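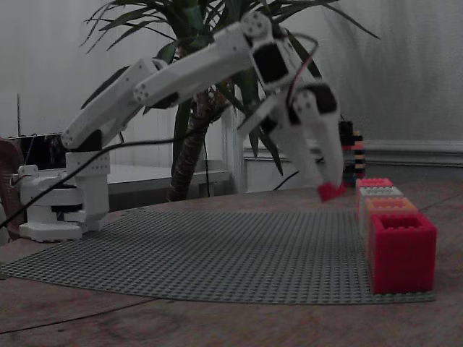

Grulitwood to Open Toy Brick Lending Room in Stenaddale

Borrowers may keep the bricks for three weeks and the arguments for as long as they like

STENADDALE, Sunday, October 19, 2025 – Grulitwood, the Stenaddale toy shop that has spent years selling people more building bricks than their shelves can hold, will begin lending them out next month. The new Brick Room takes over the ground floor of the Whitelaw Building, 3,000 square feet last used as a carpet showroom and still faintly springy underfoot near the back wall.

The room will open with 400 boxed kits for loan. Members pick a kit, take it home, build it, leave it on the dining table until someone wants to eat dinner, and bring it back in pieces. Kits that come back fully assembled will be admired briefly and then taken apart at the counter by the borrower.

Each kit has a picture card, a parts list and a lidded tub. Most can be finished in an evening. The exception is the Onden Lighthouse, a design put together by the shop's own staff over two winters, at 2,348 pieces. It goes out for six weeks instead of three, and the shop asks that anyone borrowing it have a door that closes and a fair understanding with their cat.

Tables for people who would sooner build on site

Half the floor is given over to building tables, free to use during opening hours with no membership needed. Large gray studded baseplates are set out so that a row of blocks started by one visitor can be continued, improved or quietly knocked sideways by the next. Work left on a table overnight becomes public property. The shop has tried other rules at its Saturday sessions and this is the only one that did not end in a written complaint.

There are house plants among the tables. They are real, they have been told to expect bricks in their soil, and visitors are asked to fish out what they drop.

Adults are welcome without a child. Adults who bring a child and then take over the build are also welcome, though the staff reserve the right to clear their throats.

On the matter of missing pieces

Grulitwood expects bricks to go missing. Its members will not be charged for the first ten pieces lost from any kit, a figure the shop reached by emptying its own vacuum cleaner. After that, a small flat fee applies, and returned strays cancel it out at any time. A brick found behind a radiator in March will be received with the same courtesy as one found the same afternoon.

A spares wall beside the counter has 700 small drawers, sorted by shape and then by color. Borrowers who discover a gap at the crucial moment can call in and ask for the part. Small red blocks have the largest share of the drawers, as they are the ones that vanish first. The shop has no theory about this and would be glad to hear one.

"We have sold bricks to this town for a long time, and we know where they end up," the company said. "They end up in a tub in the closet, under the board games. We thought some of them could be in use."

The company added that it does not expect lending to harm its sales, and that if it does, it will at least have a nice room.

Donations

Used bricks are accepted at the counter on weekdays. They should be clean and free of modeling clay, hair and cereal. Mixed tubs are fine. Instruction booklets are wanted badly, even ones with the cover torn off. The shop cannot take battery compartments that have been left with the batteries in, however good the rest of the set was.

Pieces that have been chewed will be accepted if the chewing was light.

Membership and hours

Membership is sold by household and allows one kit out at a time. Sign-up is open now at the main Grulitwood counter, and early members may reserve their first kit from the printed list. The Onden Lighthouse already has a waiting line, so anyone hoping to have it over the holidays should hope for a different holiday.

The Brick Room will be open Tuesday through Saturday, from ten until six. Socks are allowed on the building floor. Bare feet are allowed too, at the owner's risk.

Press visits can be arranged through the Grulitwood counter in Stenaddale. Reporters will be given coffee and a baseplate.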